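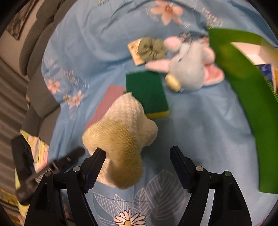 *Light blue floral sheet with the plush star on it, spare room.*

# Pilling on poly-cotton sheets: wash temperature or spin speed?

**dunmow_dryer**

The sheet is a poly-cotton blend, bought from Sidow in March, and the lower third has started to pill. 

Current routine:

- 60 degrees, full cotton cycle
- ordinary bio powder (Kütt), one scoop
- highest spin the machine offers
- tumble dry on the cotton setting until the sensor stops it

The pilling is confined to the area where feet go. The fitted sheet of the same blend, washed in the same loads, has it in the same place but less. The pillowcases are clean. I would like to know which variable to change first. My guess is temperature.

**Algirdas Bite**

Change the drying first. Pills form when short fibres work loose from the yarn and tangle under rubbing. In a pure cotton sheet most of them break off and end up in the lint filter. In a blend the polyester fibres are strong enough to hold the pill on the surface, so it stays and collects more. Heat matters less than people think. Hours of tumbling matter a lot.

What is the blend ratio? It should be on the sewn label.

**dunmow_dryer**

Label says 60 polyester, 40 cotton. I had assumed the reverse.

**twill_or_nothing**

Then it will pill whatever you do. Put it on the guest bed and buy percale. I have cotton percale from Bonik that has had five years of weekly washing at 60 and the surface is still flat. It creases badly, but it doesn't pill.

**Algirdas Bite**

"Whatever you do" is too strong. Fibre length and twist count for as much as the ratio. A blend made from long staple cotton and tightly spun yarn can outlast a poor pure cotton. I agree the odds are worse at that ratio.

**hettie_m**

I disagree on temperature. I ran two identical duvet covers for a year, one at 41 and one at 60, same detergent, both line dried. The hot one was visibly rougher by the end. It is only a sample of two, but nothing else differed.

**rinse_hold**

41?

**hettie_m**

Measured with a probe in the drum on the 40 programme. The 60 programme I never measured, so treat that figure as what the dial says.

**rinse_hold**

Fair enough. My 60 programme peaks well short of 60 on eco, so your two covers may have been closer together than you think. The longer programme would also have meant more agitation. That could be your difference without heat coming into it.

**hettie_m**

Possible. The hot programme does run longer. I can't separate the two from what I recorded.

**twill_or_nothing**

What about the powder? Bio powders contain cellulase in some cases, and that is supposed to trim the loose cotton fibres.

**Algirdas Bite**

Yes, where it is included. It works on cotton only and does nothing to polyester, so on this sheet it would trim the weaker part and leave the anchors in place. The packet normally lists enzymes near the bottom.

**dunmow_dryer**

Kütt packet lists protease and amylase. No cellulase. I also have a bottle of Curalent liquid, non-bio, which I use for wool. Any reason to prefer a liquid?

**rinse_hold**

Slightly less abrasion if your powder isn't dissolving fully. Check the door seal after a wash for grit. If there is none, stay with the powder, it is better on body oils.

My order of changes would be:

1. Turn the sheet inside out where it has an inside, and don't mix it with towels.
2. Fill the drum to two thirds.
3. Shorter programme at 40, with a hot wash once a month.
4. Line dry, or take it out of the dryer while slightly damp.

Spin speed goes last. The load is pinned to the drum during the spin and there isn't much rubbing.

**twill_or_nothing**

Towels are a good point. Were there towels in the loads?

**dunmow_dryer**

There were. Two bath towels, most weeks.

**Algirdas Bite**

That would do it – terry loops against a smooth weave for the whole wash and then again in the dryer. I would separate the towels and change nothing else for a few weeks, otherwise you won't know which change helped.

**hettie_m**

It doesn't explain why the pilling is only at the foot end. Towels would rub everywhere.

**Algirdas Bite**

Feet loosen the fibres and the wash tangles them. Both are needed. The pillowcases get less friction in use.

**twill_or_nothing**

They also get heads with a beard on them, in my house, and those pilled first. I don't think it is as settled as that.

**dunmow_dryer**

Towels are out from this week's load. I have shaved the left half of the foot end with a fabric shaver and left the right half alone for comparison. Temperature stays at 60 for now, and I will move it to 40 as a separate step if the shaved half pills again.

**rinse_hold**

Mark the halves with a stitch in the hem. You will forget which is which once it has been on the line.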